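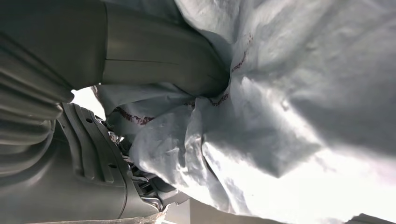 What temperature should white cotton sheets be washed at to keep them from going grey?
60 degrees with a full dose of powder, and a half-filled drum so the load can move.

wringer70
Disagree on 60 for every load. I run 40 most weeks and 60 once a month. Greying is mostly redeposited soil from underdosing. Extra heat wears the elastic in fitted sheets and does little for colour if the dose is short.

Huerta_laundry
Underdosing, agreed. Drum loading matters as much. A queen flat sheet balls up, the middle stays folded and the rinse never reaches it. Two sheets per load maximum in a 7 kg machine. Add pillowcases, not towels.

flatfold
What thread count are we talking about? Mine are 300 percale from Trisberg and they crease badly if left in the drum for more than 20 minutes after the spin.

wringer70
Thread count has little to do with greying. Creasing is spin speed. Drop to 800 rpm and pull them out straight away.

flatfold
At 800 they take all day on the line in July.

Huerta_laundry
Then spin at 1000, shake each sheet out by the hem and peg it along the long edge. Left bunched up in the basket, the creases set.

nemer_st
Anyone using the Latomard oxygen powder? The tub says 60 minimum but the scoop has no markings.

wringer70
Weigh it. 70 g in hard water here. Kitchen scale, once, then mark the scoop with a pen.

nemer_st
Will try that Wednesday. Cold rinse or warm?

wringer70
Cold. Add a second rinse if the water is still cloudy.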